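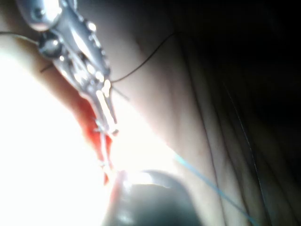 Sulastri Halim wrote to us that she had always thought a needle holder was a needle holder until she spent an afternoon tying with one that slipped, and asked what she should look for before ordering another. Most of what we told her is on this page.

Grindwood Needle Holder, Slim Pattern
Sold by Vulell Instruments

The Slim Pattern is a straight needle holder for fine suturing in small spaces. It is used in skin closure, in practice sessions on pads and tissue, and anywhere a full-width jaw would hide the point where the needle goes in. The body is stainless steel with a bright finish. A satin finish can be ordered for the same price.

Specifications
Overall length: 18 cm
Jaw: straight, tapered
Jaw surface: fine cross-cut
Lock: three-step ratchet
Finish: bright or satin
Supplied: single, non-sterile
Price: $95 each

Choosing a finish
Bright steel is easy to inspect after cleaning. Dried residue shows up against it, and so do small scratches near the joint. Under a strong lamp it throws back a lot of light, and some people find that tiring over a long session. The satin finish cuts down on glare but takes a little more care to check. If you share one lamp between two people, order satin.

Matching the holder to the needle
Use the Slim Pattern with small and medium curved needles. A large needle will spread the tips and can leave them out of line for good. Hold the needle a little past its middle, toward the thread end, and close the ratchet one step. A second step is fine for most needles. The third is there for the heaviest needle you would use with this jaw, and if you need it every time, you need the standard pattern.

Don't grip the thread in the jaws anywhere you plan to leave it in the tissue. The cross-cut surface can rough up a fine suture and weaken it. When tying, take the short end close to its tip and trim that part away afterward.

Thread
We stock black braided silk and black nylon for practice work. Dark thread is easier to follow against pale skin or a pale pad. Silk ties down easily and stays where it is put. Nylon has more spring in it and needs extra throws. Both come in packs of 28 with the needle attached, and practice packs are marked as not for clinical use.

Cleaning and care
Rinse the holder in cool water soon after use, with the jaws open. Brush the tips and the joint with a soft nylon brush and a neutral detergent. Rinse again and dry fully before it goes in a tray. Put one drop of instrument oil on the joint when the action starts to feel stiff — no more than that, and wipe off what runs out.

To check the tips, close the ratchet one step and hold the holder up to a window. You should see no light between the jaws at the point. Then close it on a single suture and pull gently. If the thread slides, the surface is worn or the jaws are out of line, and the holder should come to us for service.

Service
Re-alignment and ratchet repair are done at our own bench. Send the instrument clean and dry with a note saying what is wrong. Sandrine Leclerc handles returns and will write back with a price before any work starts. We can't replace worn jaw surfaces on this pattern.

Ordering
Single holders ship from stock. Trays of six are made up to order and normally leave us in the same week. The satin finish is out of stock in trays until June, but singles are available. For the standard pattern, see page 104 of the printed catalog.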